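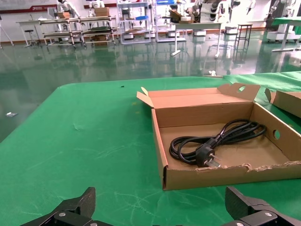

Catham Teleoperation Project
Progress report for October, second funding period
Prepared by Natalina Greco for the Halim Fund

Summary

We are on schedule, which I mention first in case you stop reading after one line. The cord packing task now has 75 accepted demonstrations out of the 100 promised for this period. The remaining 25 should be done before the next report, provided the cords cooperate.

What we did

The task sounded simple in the proposal. An operator drives the arm by remote control, picks up a coiled power cord, and lays it in an open cardboard box. The robot later learns from the recordings. I wrote that paragraph myself and budgeted 2 weeks for it. I would like to apologize to the person who had to carry it out, Forough Esfahani, who has now spent more time in the company of power cords than anyone should.

A coiled cord has opinions. If the fingers close on one loop, the other loops leave. If they close on the plug, the whole thing hangs down like a caught eel and lands across the edge of the box. Forough found that approaching from the side of the bundle and pinching several loops at once works best, and we have written that into the operator instructions. Our older instructions said "grasp the cord," and every operator read that differently.

We also changed what counts as a good demonstration. In the first batch we accepted anything that ended with the cord in the box. Some of those runs included long pauses while the operator thought about life, and the trained policy copied the pauses faithfully. It would drive to the box and wait there. We threw those runs out and recorded replacements, which accounts for most of the extra hours on the timesheet.

Results so far

The policy trained on the cleaned-up set placed the cord fully inside the box in 56 of 100 trials. Most failures were a loop or the plug left hanging over the side. The next largest group came from the gripper catching a box flap on the way in. We are leaving the flaps as they come. Real boxes have flaps, and the partner at Drarnley has made it clear that theirs will not be trimmed for our convenience.

Problems and changes

The remote control setup from Bostar had a lag that came and went. Operators blamed themselves for a while, then each other, then the software, and the last group was right. An update fixed it. Runs recorded during the worst of the lag have been marked and left out of training.

Cardboard wears out. After enough visits from a gripper, a box no longer looks like something a customer would receive. I had put nothing in the budget for boxes. The amount is small and I have moved it over from travel, where we had been optimistic anyway.

Next period

Finish the remaining demonstrations, with more starting positions for the box and with the plug facing different ways. Train two new operators, so that Forough can take the vacation she has postponed. Repeat the 100 trials with the full set.

We are not asking for more money this time. Please keep this report where you can find it when we do.

Natalina Greco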